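4.2 What people mean by "put away"

I went into this part of the study thinking the word "tidy" would give me the most trouble. It didn't. Everybody I spoke to had a working idea of tidy, and they were mostly happy to be vague about it. The trouble came from "put away", which I had used in the diary booklet without a second thought (my fault, and Tuncay Saraç did warn me when he read the draft). I had meant it as the end point of the laundry: clothes washed, dried, folded and back wherever they live. About a third of the way through the first batch of booklets I realised that hardly anyone was using it that way.

For some households a shirt was put away once it was folded, even if the folded pile then sat on the stairs until the weekend. For others it had to be behind a closed door. One woman in the Charbonneau flats told me that things on the airing rack were "away, because they're not in my way", and I've been chewing on that sentence ever since. I can't call her wrong. The rack stood in a room she didn't use in the daytime, and as far as she was concerned the job was over until somebody needed socks.

The booklets asked people to note where clean clothes were at bedtime for 22 nights. We had 300 usable booklets back from the two sites, Charbonneau and Golilia, and the bed came up far more often than I had expected. I don't mean under it or in the drawers built into it. I mean on top, as a sort of worktable. People tip the clean load out on the bed because it's wide and at a good height, and because (this was said to me again and again, usually with a laugh) it forces you to finish before you can go to sleep. Whether it does force you is another matter. Several of the same people described moving the whole heap to a chair at midnight and moving it back in the morning, and one man had a name for the heap, which I promised I wouldn't print.

I've called this the holding surface. Tuấn Lã, who coded the second half of the booklets with me, wanted "landing place", and we argued over it for longer than it deserved. My objection was that landing sounds like a single event, whereas these clothes were picked over, borrowed from and added to, sometimes for days. A holding surface has its own small rules. Children's things go at the foot. Nothing damp goes near the pillow. Whoever sleeps on that side gets a say — though not always the last word. 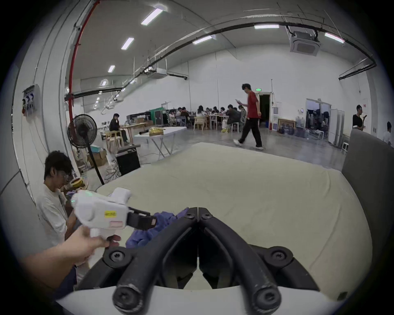
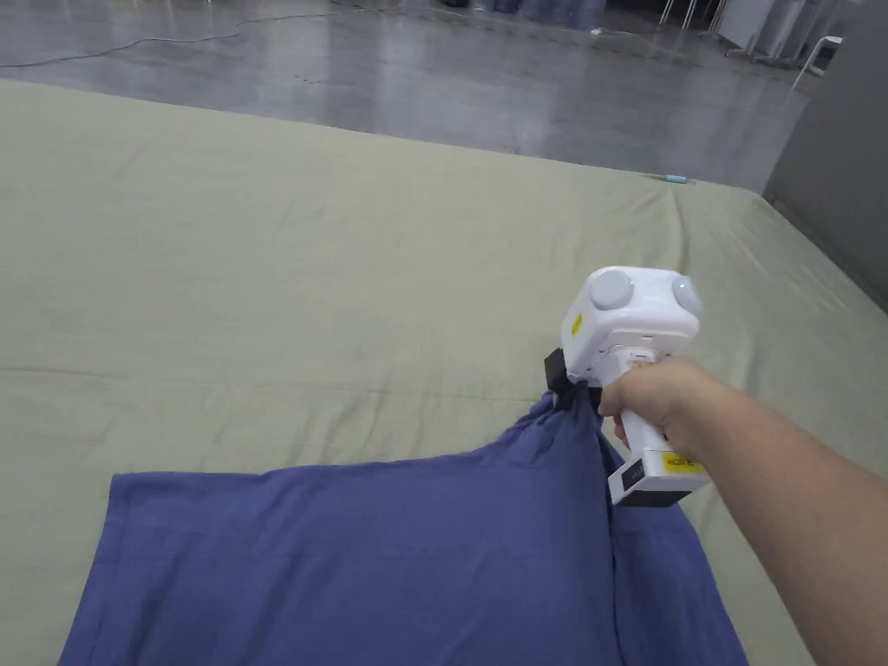

Figure 7. A garment and a hand-held gripper, in two views.

Size matters to how well a holding surface works, and it matters in a way I hadn't planned for. A single bed fills up quickly, so the person sorting has to stack, and stacking pushes them towards folding as they go. On a big bed there's no such pressure. You can see how it goes in Figure 7, where a single piece of clothing, crumpled or gathered up, takes up only part of the pale surface around it. Give people that much room and they spread out, and spreading out was what my interviewees with large beds described: one heap per person, gaps between, a stray corner for odd socks. They liked it. They also took longer over it by their own account, and were more likely to write "still on bed" in the bedtime column.

I should say something about the chair, too, since the Golilia booklets are full of it. The chair is where clothes go when they're neither clean enough for the drawer nor dirty enough for the basket, and in the first round I coded it with the holding surfaces. Tuấn talked me out of that. Clothes on the bed are on their way somewhere, at least in principle, while clothes on the chair have more or less arrived. We recoded the lot in December and I now treat the chair separately, in section 4.3.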